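The Second Life of Good Scissors

The grinding wheel at the back of Hartono's shop starts up at 7 in the morning, before the bakery next door has its shutters open. By then there are usually knives on the counter, wrapped in newspaper with a surname in biro. August is the slow month. The rest of the year Mawar Lubis works through lunch.

Lubis took over the shop in Clisley after 20 years of sharpening for hotels and hairdressers. Kitchen knives bring in most of the money, but scissors take up most of her time. A knife has one edge. Scissors have two, and they have to meet at a single point that travels from the pivot to the tip as the blades close. If the blades are ground flat, they fold cloth instead of cutting it.

"People think they've gone blunt, and half the time the screw is loose," she says. She tests every pair on a strip of wet tissue. A clean cut all the way to the tip means they can go back to the customer.

Dressmaking shears cost the most to repair, and they are the pairs owners are most attached to. Lubis has a set of Zevari shears on the shelf that belonged to a tailor in Wurnum. The family has them sharpened every spring, though none of them sews.

Cheap household pairs are another matter. Many are riveted, so the blades can't be taken apart, and a new pair may cost less than her time.
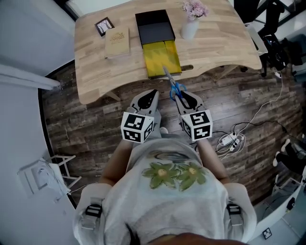

She will still do them if asked. A riveted pair takes her 2 passes on a fine stone, with the blades held open at 90 degrees, and a drop of oil at the joint. She doesn't recommend cutting foil or sandpaper to bring back an edge. It can smooth a small burr, she says, but it won't replace missing metal.

Her other advice is to keep one pair for paper and another for fabric, and to wipe off tape glue before it hardens. The shop shuts at 4, and later if there are shears waiting.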